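Greifen üben mit dem Zweifingergreifer: Anleitung für die Roboter-AG

Stand: 30. Juli 2018

Vorweg eine Warnung an alle, die nach der Einführungsstunde glauben, das Greifen sei der leichte Teil. In unserer AG Kanero hat bisher jede Gruppe die Wegplanung schneller zum Laufen gebracht als einen Griff, der auch beim zehnten Versuch noch sitzt. Im Handbuch zum Zidix steht dazu eine halbe Seite. Man soll die Finger "passend schließen". Was passend ist, muss man selbst herausfinden, und dafür ist diese Übung da.

Was ihr braucht

Einen Arm mit Zweifingergreifer und Kamera am Handgelenk, einen hellen Tisch ohne Muster, ein dünnes Holzstäbchen und das Programm Oren in der Fassung vom Schulserver. Die neuere Fassung aus dem Netz verspricht eine automatische Griffkraft. Wir haben sie ausprobiert und wieder gelöscht. Wer es besser weiß, darf es gern vorführen, aber bitte mit Messprotokoll.

Schritt 1: Nullpunkt setzen

Fahrt den Arm in die Ruhestellung und schließt die Finger einmal leer. Oren zeigt danach einen Wert für die Öffnung an. Steht dort etwas anderes als 0, wird neu kalibriert. Die Meldung "Kalibrierung gültig" hilft dabei nicht weiter, sie erscheint auch, wenn die Werte vom Vortag stammen. Notiert den angezeigten Wert trotzdem, auch wenn er euch unsinnig vorkommt.

Schritt 2: Kraft begrenzen

Die Voreinstellung ist für Holzstäbchen viel zu hoch. Stellt den Regler auf 16 und lasst ihn dort, bis der erste Durchgang fertig ist. Die Zahl hat keine Einheit, jedenfalls keine, die der Hersteller verrät. Manche Gruppen drehen nach dem ersten Fehlgriff sofort höher. Damit hält das Stäbchen zwar, aber ihr wisst danach nicht, ob der Griff gut war oder bloß fest.

Schritt 3: Anreichen

Öffnet den Greifer und haltet das Stäbchen so zwischen die Fingerspitzen, dass es in Verlängerung der Mittelnaht liegt. Fasst es weit vorne an, damit eure eigenen Finger aus dem Weg sind. Dann schließt eine zweite Person über die Taste, langsam, und ihr lasst erst los, wenn die Bewegung steht. Schief eingeklemmte Stäbchen werden nicht zurechtgebogen. Greifer auf, noch einmal von vorn.

Schritt 4: Halten und prüfen

Fahrt mit dem Stäbchen knapp über die Tischplatte und haltet die Stellung 200 Sekunden. Das ist langweilig und soll es auch sein. Ein Griff, der nur beim Vorführen hält, nützt im Wettbewerb wenig. Vergleicht danach zwei Kamerabilder, eines vom Anfang und eines vom Ende: Hat sich die Spitze gegenüber der Naht verschoben, zählt der Versuch als misslungen. "Nur ein bisschen" ist auch verschoben.

Schritt 5: Wiederholen

Fünf Durchgänge mit derselben Einstellung, dann fünf mit einer anderen. Ändert immer nur einen Wert. Wir hatten schon Protokolle, in denen Kraft, Geschwindigkeit und Stäbchen gleichzeitig gewechselt wurden und am Ende stand: "läuft jetzt besser". Mag sein -- nur kann man damit nichts anfangen.

Häufige Irrtümer

Der Schatten als Höhenmesser: Ein weicher Schatten neben dem Stäbchen deutet darauf hin, dass es über dem Tisch schwebt. Wie hoch, verrät er nicht, und unter der Deckenbeleuchtung im Werkraum schon gar nicht. Verlasst euch auf die Anzeige des Arms und prüft sie mit dem Lineal nach.

Flecken als Zielpunkte: Kratzer und Stiftspuren auf der Platte sind keine Markierungen. Orens Objekterkennung meldet dunkle Stellen gelegentlich als Gegenstand und sieht dabei sehr überzeugt aus. Für die Übung bleibt sie ausgeschaltet.

Das Chaimongkol-Verfahren: Im Forum wird empfohlen, die Finger nach dem Schließen noch zweimal kurz nachzufassen. Bei uns kam damit kein messbarer Unterschied heraus. Zwei Gruppen schwören trotzdem darauf. Wer es verwendet, schreibt es ins Protokoll.

Abgabe

Protokoll als Tabelle, dazu ein Kamerabild vom gehaltenen Stäbchen. Fehlversuche gehören mit hinein. Ein Blatt ohne einen einzigen Fehlgriff geben wir zurück und schauen beim nächsten Durchgang zu.

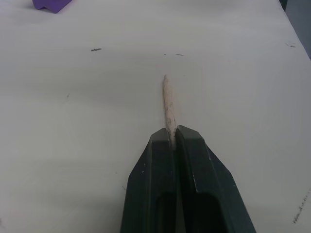
Holzstäbchen im Greifer, Blick der Handgelenkkamera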